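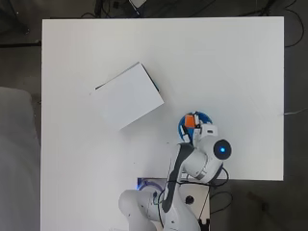 Itine Reading Room: progress report for February
Prepared for the Lundanwood fund

We said in the proposal that the sorting table would be the easy part. It took up most of the month.

The table itself is fine. It is white, it is large, and it has won over everyone who used to sort on the floor. What held us up was deciding what belongs on it. The Broltus shelving people wanted to set drawers on top, and we spent two meetings talking them down.

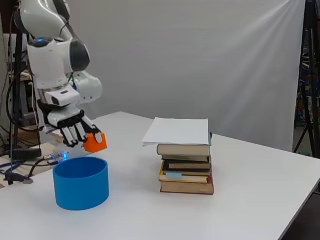

By Getachew Lemma, with corrections from Janaka Hettiarachchi

The blue container is for small loose items, blocks first. Books get stacked beside it with spines facing forward so the titles can be checked against the list. Paper goes on top of the books, a rule I argued against and lost. It does slide. Janaka's note in the margin of my draft reads "then stack it straight," and I pass that on to the fund without comment.

So far 302 titles are on the list and 17 of them are on it twice. We are merging those by hand. The Awasthi labels arrived in the wrong size, were sent back, and arrived again in the wrong size.

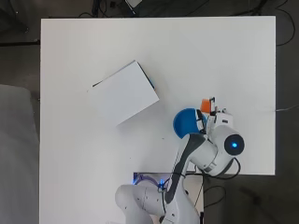

The second delivery was at least wrong in the other direction, so we are trimming them. Eight sheets are done. Spending on labels is still inside the budget line, though I would not want to explain the postage out loud.

Flat boxes stay closed while the small items are being sorted. We tried it with the lids off in the first week and lost an afternoon to putting things back.
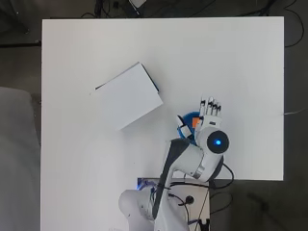

The sorting table with a closed white box and something round and blue.

Still to do: five shelves to label, the duplicates, and a decision on the drawers, which Broltus has raised again. We are asking to move the unspent furniture money into next month. The signed form is with Janaka.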